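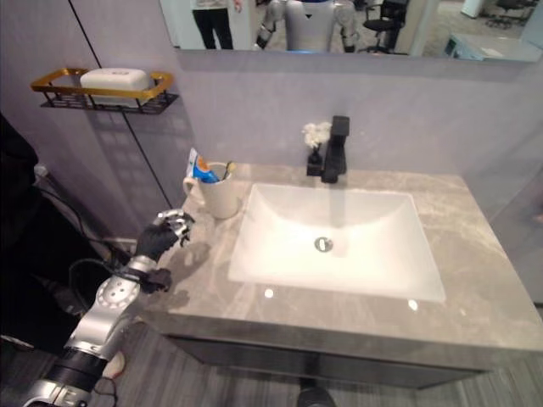 Elżbieta Lis
Irkotthorpe Residents' Housing Office

1/ The washroom on the ground floor at Irkotthorpe will be open to all residents from February. We set out below how the new vanity area should be kept.

2/ The countertop is grey stone with lighter veining. Please clean it with warm water and a soft cloth. Vinegar, lemon and bleach sprays mark stone of this kind and must not be used on it.

3/ The basin is white and shows soap residue quickly. Rinse it after use and wipe towards the drain. Scouring pads scratch the chrome.

4/ The tap is matt black with a single lever. Dry it with a cloth at the end of the day, as limescale shows readily on a dark finish. Polish is not required.

5/ One mug and one small vase of white flowers may stay at the back of the counter. Other personal items should go back to residents' own rooms by 9 pm.

6/ Leaks should be reported to Bogdan Sadowski on extension 3092. Please give the room number, which is 121, and turn the lever fully off before leaving.

7/ Replacement cloths are held in cupboard 17. Used cloths go in the laundry, and Danuta Pietrzak will reissue them each morning.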